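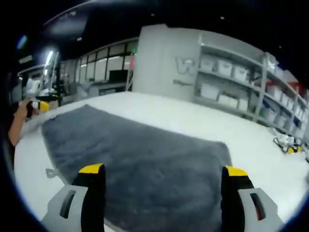 ## Chispa de imán en el ojo no, pero casi: me di con el tirador de la polea. ¿Cuánto espero para volver a entrenar?

**Agustina Iturra**

Hola a todos. Entreno en casa tres veces por semana, con una polea de puerta marca Padetti y un par de mancuernas. El otro día, haciendo extensiones de tríceps, se soltó el mosquetón y el tirador me pegó en la ceja izquierda, justo en el borde del hueso. No me dio en el ojo directamente, aunque el párpado se me hinchó bastante y al día siguiente lo tenía morado.

Fui a la guardia a las dos horas. Me miraron con la lámpara, me pusieron unas gotas amarillas y me dijeron que la córnea estaba bien. Me mandaron frío local, paracetamol si dolía y reposo "unos días". No pregunté qué quería decir reposo ni cuántos eran unos días, y me arrepiento.

Ya pasaron cinco días. Veo bien con los dos ojos (los probé por separado leyendo la etiqueta de un frasco). No me molesta la luz. El morado está bajando hacia el pómulo y tirando a amarillo. Lo único raro es que al agacharme a atarme los cordones siento como presión en la zona del golpe, y se me pasa al levantarme.

Lo que quisiera saber:

- si puedo hacer algo suave mientras tanto, tipo caminar o bicicleta fija
- cuánto conviene esperar para levantar peso. En la prensa del gimnasio de Turis, al que voy en invierno, muevo 300 libras, y no sé si ese esfuerzo influye en el ojo
- si hay anteojos de protección que sirvan para esto y que no se empañen
- cómo reviso el mosquetón, o si directamente tiro la polea

Tengo 2 dioptrías de miopía en cada ojo y uso lentes de contacto para entrenar. Desde el golpe estoy con anteojos comunes.

Gracias.

---

**Drikix**

Soy kinesiólogo, no oftalmólogo, así que toma lo mío como orientación y confirma con quien te vio.

Con un golpe en la zona del ojo, lo que se quiere evitar los primeros días es que suba la presión en la cabeza y en el ojo. Eso pasa al levantar peso aguantando la respiración, al ponerte cabeza abajo y al hacer abdominales con mucha fuerza. La prensa pesada entra de lleno en la lista. También las planchas declinadas y varias posturas de yoga.

Caminar en terreno llano suele permitirse pronto si no hay dolor ni visión borrosa. La bicicleta fija, sin resistencia y con el tronco derecho, también. Yo empezaría con 10 minutos y pararía si aparece latido en la ceja.

Para las pesas no te voy a dar una fecha. Lo de la presión al agacharte puede ser simplemente la inflamación que queda, pero llevas cinco días y merece que te lo miren. Pide un control con oftalmólogo y que te dilaten la pupila. En la guardia muchas veces miran solo la parte de adelante, y la retina se ve en el fondo de ojo. Siendo miope, con más razón. Pregunta además por los lentes de contacto, no te los pongas hasta que te digan que sí.

Ve a urgencias sin esperar turno si notas cualquiera de estas cosas:

- destellos, puntos negros nuevos o una sombra como una cortina
- visión doble, sobre todo al mirar hacia arriba
- dolor que aumenta, o dolor con náuseas
- sangre delante de la parte de color del ojo
- una pupila más grande que la otra
- mejilla o labio superior dormidos del lado del golpe

Tampoco te suenes la nariz con fuerza hasta el control. Si hubiera una fisura chica en la órbita, el aire puede pasar debajo de la piel y se hincha todo de golpe.

---

**poon_77**

A mí me pasó con una banda elástica y volví al gimnasio a los dos días sin problema. No fui al médico ni nada. Me puse hielo y listo. Para mí estás exagerando un poco, si ves bien ya está.

La polea no la tires, cámbiale el mosquetón y sigue.

---

**Marta del taller**

No estoy de acuerdo con lo anterior. Que a uno le haya salido bien no le sirve al siguiente, y el control con pupila dilatada dura un rato. Eso sí, no vayas manejando, porque sales viendo borroso de cerca y con la luz molesta varias horas.

Contesto lo del material, que es lo que conozco.

**Mosquetón.** Ábrelo y suéltalo varias veces. El gatillo tiene que cerrar solo y hasta el fondo. Si queda una rendija o el resorte se siente flojo, va a la basura. Mira también la parte curva donde apoya la anilla, ahí se gasta y se forma un canal. Compra uno de acero con cierre de rosca y con la carga de trabajo marcada en el cuerpo. El mío dice 400 kg y me sobra. Los de llavero no valen aunque parezcan iguales.

**Cable y anclaje.** Pasa un trapo por todo el cable. Si se engancha, hay un hilo roto y hay que cambiarlo. El anclaje de puerta se pone del lado en que la puerta cierra hacia el marco, y con llave echada.

**Anteojos.** Busca de policarbonato, de los que se venden para pádel o squash, con banda elástica detrás. Los comunes no protegen y el cristal puede romperse contra la cara. Se empañan menos los que tienen ventilación a los costados. Se pueden pedir graduados, con 2 dioptrías no hay problema, pero tardan.

Y colócate de forma que la cara no quede en la línea del cable. En tríceps basta con un paso atrás y el tirador a la altura del pecho antes de cargar.

---

**Agustina Iturra**

Gracias. Pedí turno con oftalmóloga para mañana a las nueve y me lleva mi hermana. Revisé el mosquetón y el gatillo queda a medio cerrar, así que era eso. Hasta el control solo camino.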